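The Durside Simulated Manipulation Challenge is a student robotics competition in which teams write control software for a robot arm that exists only in simulation. It is organized by the Halonen Technical Institute and is open to secondary school clubs and first-year undergraduate groups. Teams are not required to own or have access to any hardware. The challenge is run as a single season, opening in March and closing with a scored final round in the fall.

History

The challenge grew out of an elective course in applied automation taught at the Halonen Technical Institute by Paraschiva Coman. The course had one physical arm, shared among all enrolled students, and bench time was the main limit on how much each group could complete. Coman moved the graded assignments to a rendered environment and kept the physical arm for demonstrations. The assignments were later published with a scoring script, and clubs outside the institute began submitting solutions to them.

The first open season had 16 registered teams. The most recent had 33, with 226 students listed on the entry forms. The final round of that season was held on September 21, 2024.

Format

Each team receives a copy of the simulator, a set of practice rooms and a written rule book. A practice room contains a single arm on a fixed pedestal, ordinary furniture, and a number of loose objects such as books, pens and boxes. Furniture positions, floor pattern, light direction and object textures are changed between practice and final rounds. Code that depends on fixed coordinates taken from a practice room is permitted but generally scores poorly.

A run begins when the task line is passed to the team's program and ends when the program reports completion or the time limit is reached. Typical tasks involve lifting a named object, carrying it past an obstacle, and setting it down in a marked region. No human input is allowed during a run. Each team submits one program for the final round, and the same program must attempt all 18 tasks.

Two camera views are supplied to the program. The first is fixed in the room and takes in the arm and nearby furniture. The second travels with the gripper and gives a close view of the fingers and whatever is between them. Teams may use either view or both. Joint positions and finger spacing are also reported at each time step – contact forces are not.

Scoring

Points are awarded separately for the grasp, the carry and the placement. A grasp is counted once the object has cleared its supporting surface and stayed clear for the hold period stated in the rule book. The carry score is reduced for contact with furniture, and a run in which the arm strikes its own pedestal receives no carry score. Placement is measured from the center of the object to the center of the target region.

Long, thin objects are treated as a separate class. When such an object is held near one end, a small error in finger angle produces a large displacement at the other end, and clearance over chairs and table edges has to be computed for the whole length of the object. Several teams model the held object as a line segment attached to the gripper. The Tarkton club, which placed first in the class in the most recent season, used a tapered box instead and recalculated its tilt from the gripper view at each step.

Software and tools

The simulator accepts programs in two languages, and a starter kit supplies basic motion commands. A replay viewer called Provetti is distributed with the kit. It plays back a recorded run from both camera views and marks the time steps at which points were gained or lost. Team reports are required to include replay stills, and these are published with the results.

Reports are limited to a fixed number of pages and are graded apart from the runs. They must describe the grasp method, the clearance check and at least one failed approach. A team whose report is missing keeps its run score but is not ranked.

Replay stills, long-object class
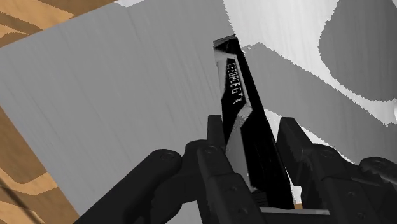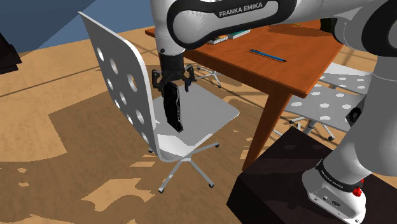 Simulated arm with a long black object, in the gripper view (first) and the room view (second).

Durside Simulated Manipulation Challenge – Contact the organizers – Copyright Halonen Technical Institute – Back to top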